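Household put-away

Household put-away, also called putting away or returning to place, is the part of housekeeping in which food, dishes and small goods are moved from the places where they were used or set down to the places where they are stored. It is usually treated as separate from cleaning, though the two are often done together. The main sites are the refrigerator, the counter, the floor in front of the cabinets and the dining table.

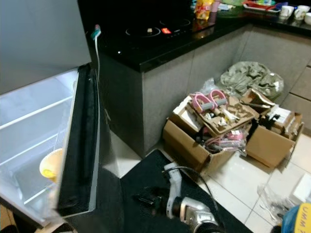 Reading time: 2 minutes

Refrigerator

Refrigerators are commonly set at the end of a counter run, where the door can swing without blocking the cooktop. A full-size door needs clear floor in front of it, and boxes left there are normally moved first. Shelves of glass or plastic hold bowls, cups and covered containers. Food that spoils is put away before dry goods, and manuals for home helpers give this as the first step.

The rubber gasket on the door keeps cold air in and should be wiped when it becomes sticky. The Kumetti home guide advises keeping open cups near the front of a shelf, where they are less likely to be forgotten.
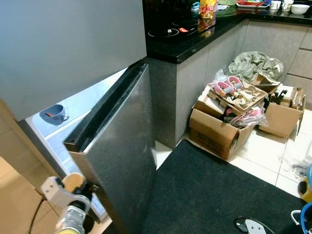

Counters collect goods that have no fixed place. Stone and glass surfaces are easy to wipe but show crumbs and reflections, and snack packages tend to be pushed to the back. One common method is to gather small items on a single tray, as with the red tray on the black counter, so that the whole group can be lifted at once. Mugs may be kept beside it. Items are kept off an induction cooktop even when it is switched off.

Bottles and trays

Plastic bottles are stored upright when opened. Shallow trays and drawer organizers, such as those sold by Javetti, keep small goods from sliding and may be washed in the sink.
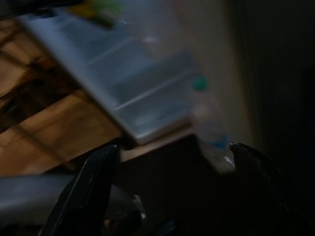 Liu holds that bottles should be put away before anything else on a table, as they are the easiest to knock over. Other writers begin with open bowls – a spill from a bowl is harder to clean up – and leave closed bottles until later.

Dining table

The dining table is often the last surface cleared. Bowls with food in them are emptied or covered, cartons go back to the refrigerator, and paper cups are thrown out. Lidded containers can be stacked to save space, with an empty bowl on top. In small homes the table also serves as a sorting place, and goods from the kitchen floor may pass over it on the way to a shelf.

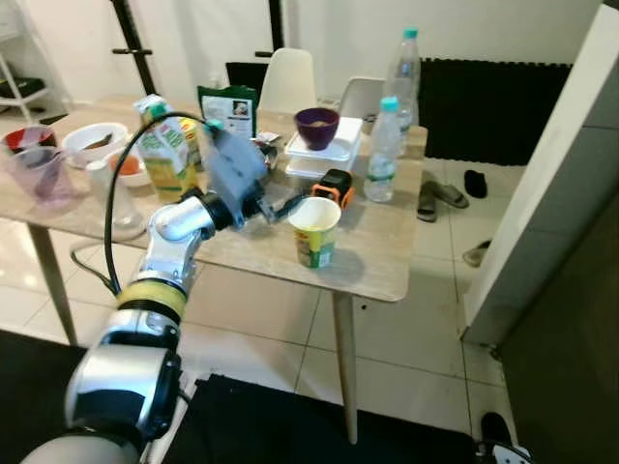 Dining table with bowls, bottles and a juice carton

Jikbridge, a household handbook now in its 7th edition, lists 105 common items with a suggested place for each. Of these, 49 belong in the kitchen.

See also: Decluttering; Food storage; Kitchen cabinet; Table setting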